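Budgeting a second arm: where the money goes before any arm shows up

I have spent most of January on a spreadsheet for a second arm in the kitchen cell. The first draft had two lines, arm and gripper. The current draft is longer, and the arm is no longer the line I worry about.

Some background for anyone who skipped the earlier posts. The work is household manipulation: open a cabinet, take something out, put it back, close the cabinet. At present there is one arm on a fixed pedestal. Deolinda Tavares wants two, so that one can hold a door while the other reaches. I agree with the goal. My job is to find out what it costs and what we can put off.

Lines that were missing from the first draft:

Mount. The Remside pedestal we own is rated for one arm. A second pedestal takes floor space we don't have, so the choice is a shared frame or a wall bracket. The shared frame needs a drilled floor, and that means a landlord's permission. Allow 4 weeks.

Fingers. Stock fingers are flat and wide. They are fine on boxes and poor on thin door edges. I have budgeted 2 spare pairs, plus 462 for one custom pair from Teixeira. Aníbal Peixoto thinks we can print them. We can, but then his hours go in the sheet too.

Cables and stops. Every arm needs its own run to the controller and its own place in the emergency stop circuit. The Jelitz quote leaves both out. Read the exclusions page of any quote before you read the price.

Simulation time. I put this near the top now. We run the cell in simulation before ordering, mostly to check reach and wrist clearance. Wall cabinets are the hard case. From below, the gripper comes up at a steep angle, and the trim along the cabinet's edge is the first thing I check for contact. A compute bill is easier to explain than a bent wrist.

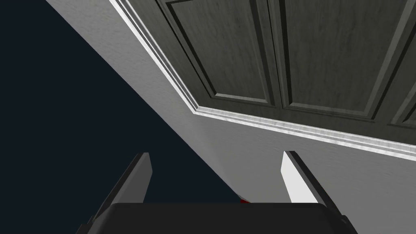 Wall cabinet from behind the gripper, in simulation. Paneled face, white molded trim.

The open question is reach. If the shared frame sits too low, the second arm cannot get to the upper doors, and we would be paying for a longer model. I have asked for prices on both lengths. Glória Pacheco has the mounting heights and will rerun them with the frame at two positions.

Until those numbers come back I am holding the order for the arm. Spare fingers and the stop circuit parts can go in now, as we need them for the existing cell either way.

3 comments | 2 shares

Contact | © Flerkwood Notes | Back to top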